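3.2 Fastener hardware and small attached parts

Items in the Gundel collection were sorted first by body material and then by the hardware fixed to their edges. The second sort took longer. Of the 2759 items logged, 1512 carried at least one metal part small enough to be missed in a first pass: loops, short chains, wire pulls, split links. These parts are seldom listed by sellers, and their names vary from one catalog to the next. We therefore recorded them by form and by point of attachment, and left the question of intended use to a later stage (Section 5).

Attachment at a trimmed edge proved the hardest case to code. Where a glossy panel meets a raised trim, linked pieces tend to lie flat against the trim and are easily read as part of it. Figure 4 shows a cluster of silver-colored links of this kind at the black trim of a magenta item, with a thin, straight wire leading to it.

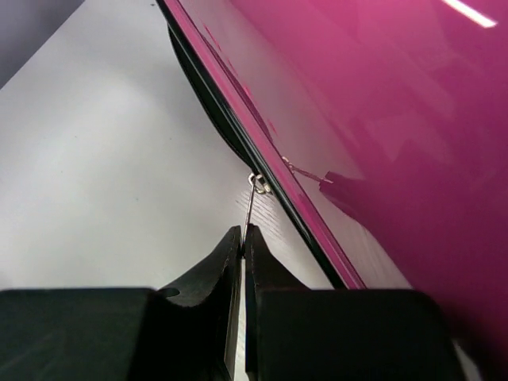 Figure 4. Thin metal wire and small linked parts at the trimmed edge of a glossy magenta item.

Coders were asked to enter a wire and its links as separate parts, even when the two would normally be handled as one. In the first round, 139 entries merged them. Steyn re-coded these entries by hand using the Banari part list, which distinguishes open loops from closed rings — a distinction our own draft list had lacked. After the revision, disagreement between coders was limited to 40 items, most of them with links of mixed size.

Color was logged for the body, the trim and the hardware in turn. Bright metal was entered as silver unless a warm tone covered the whole part; pale golden highlights alone did not change the code. Border strips running parallel to a trim were given their own field, as they often differ in shade from the adjoining panel. The Clekik scheme treats strip and trim as a single feature, so our counts for edge features are not directly comparable with those reported under it.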